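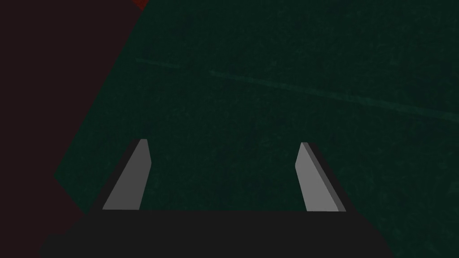
Rimum, a small robotics company in Kirdale, has finished the first round of recording examples for a learning system that should teach a robot arm to pick up small things. All of the examples were made in simulation, with a person steering the arm from a desk. The view is the one the operators worked with, looking down past the two gray fingers of the open gripper to the dark green surface under them. The company says that it now has 3,071 recorded attempts, and that 1,674 of them have been checked and accepted for training.

By Emil Tanner
Jan 30, 2018

The work started in November in the company's office, on the upper floor of the former Eskola printing house. Two operators share one station and change places when one of them gets tired. Each attempt begins with the gripper in a new position. The operator moves it down, closes the fingers, lifts and presses a key to finish. The program saves the rendered view together with every movement of the arm, so the learning system can later compare what was seen with what the person did.

Vesna Kovačević leads the recording at Rimum. She told us that the most difficult part was to keep the operators from becoming too good.

"After one week a person finds the shortest way and repeats it always," she said. "Then the system learns only this way. If the arm comes a little from the side, it does not know what to do. So we ask people to start badly sometimes, and to correct it. The correction is the useful part for us."

For the same reason the failed attempts were not deleted. They are kept in a separate folder with a short note from the operator, for example "closed too early" or "touched the edge". Kovačević wants to use them later to teach the system to recognize when a grasp is going wrong. They are not included in the accepted number.

Checking goes slower than recording. Every attempt is played back by the person who did not record it, and this person decides if it is a clean example. When the two operators disagree, they watch it together. Many attempts in the first weeks were rejected for a simple cause: the operator waited a long time before the first movement, and the system would have learned to wait too. The recording now begins only when the arm moves.

The simulated room is called Ullia, after a village where one of the programmers grew up. The colors and the light in it can be changed between sessions. In the first round the light was left dim and even, and the company admits that this was perhaps a mistake. A real workshop has lamps, windows and people who walk past, and a system which has seen only quiet light may be confused there. In the second round the light will be changed more often, and shadows will fall from different sides.

Rimum does not want to say yet how well the trained system performs. An early version was trained on a small part of the examples and tested in the same simulated room, but according to Kovačević the result "says more about the room than about the robot." A test on a real arm is planned when at least 2,000 accepted examples are available.

The arm for this test is already ordered. It will stand on the ground floor, where the floor is strong enough, and it will have the same type of two-finger gripper as the simulated one. The company is also looking for one more operator for the spring. Experience with robots is not required, but applicants will be asked to try the station for an hour before they decide. Kovačević said that some people like the work very much and others have a headache after ten minutes, and that it is better for both sides to know this early.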